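From: Inna Polishchuk
To: Elura Street neighbors list
Date: 2019-09-01
Subject: Re: orange oil on old shirts?

Crisanto Dela Peña wrote:
> My grandmother's striped shirts came out of storage with
> yellow marks at the collar. Has anyone tried the orange
> cleaner on cotton, or will I ruin them?

Dear Crisanto, and everybody else who wrote to me privately (there were 9 of you, what a lovely surprise!), 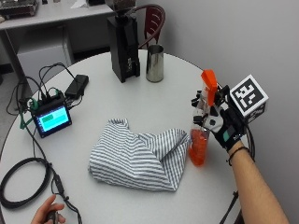
I've been fussing with old cotton for 12 years now, and my first advice is always to go slowly. Test on an inside seam and leave it overnight. A clear spray bottle like the one with the orange liquid is handy, as you can see how much you've got left, but please label yours, because my husband once misted the ferns with mine.
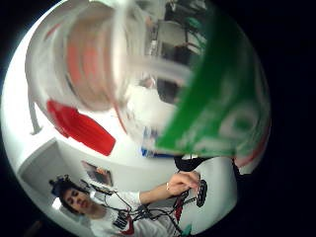

Storage matters more than the cleaning, I think. Blandine keeps hers in a dry closet with tissue between the folds and I've never seen a yellow mark on any of it. Keep anything bright red, like that flat piece on the left, well away from damp white cotton until you know whether the color runs. I learned that with a tablecloth, and oh, I was sorry.

Now, soaking. Cool water, a little plain soap, and two changes of water before you even think about scrubbing.

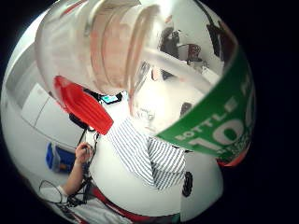

Ridged container, red piece, green label at right.

Sizwe asked about drying. Flat, on a towel, out of the sun, and turn it once.

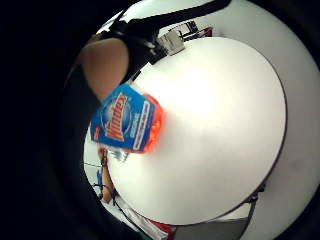 Then press from the wrong side while it's still a touch damp. If the marks are still there, go back to the soaking and give it another night. Write and tell me how the collars do!

Warmly,
Inna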